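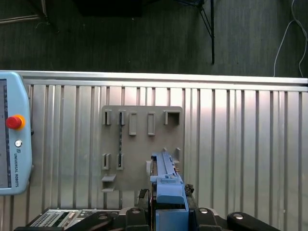
Hello all, and thank you for the kind notes about the fixture plate for our take-apart cell at the Kullura shop. I promised the list an update, so pour yourself something. The holders are all on one plate now, with narrow slots and taller closed ones along the top row and a pair of pegs off to the right. I'm fond of those two little gray pegs – they took me 15 tries to draw.

On 10/6/18 a member of the Farel list wrote:
> Lovely project! Do you start with the drives or
> the memory? And does the arm know where the
> case is, or do you tell it every time?

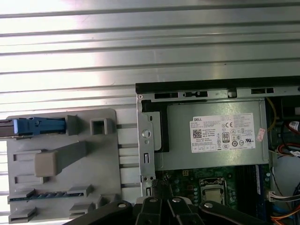 Vol. 2, No. 2

That's where we are in the shop newsletter, by the way, and the Emetti write-up will be in it if I ever finish typing. To answer the question, we start with the memory, with the case open and the power supply left in. We teach the positions by hand, and I've saved 80 of them since July, bless my patience. 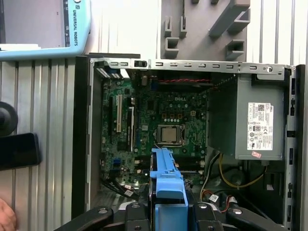 The blue caddies come after that, and they've been the friendliest part of the whole job, nice and stiff and easy to hold on to. I'd still like softer pads on the fingers – if anybody has leftovers from the Nic Aodha build, I'll gladly pay the postage!

Warmly, from the back bench at Kullura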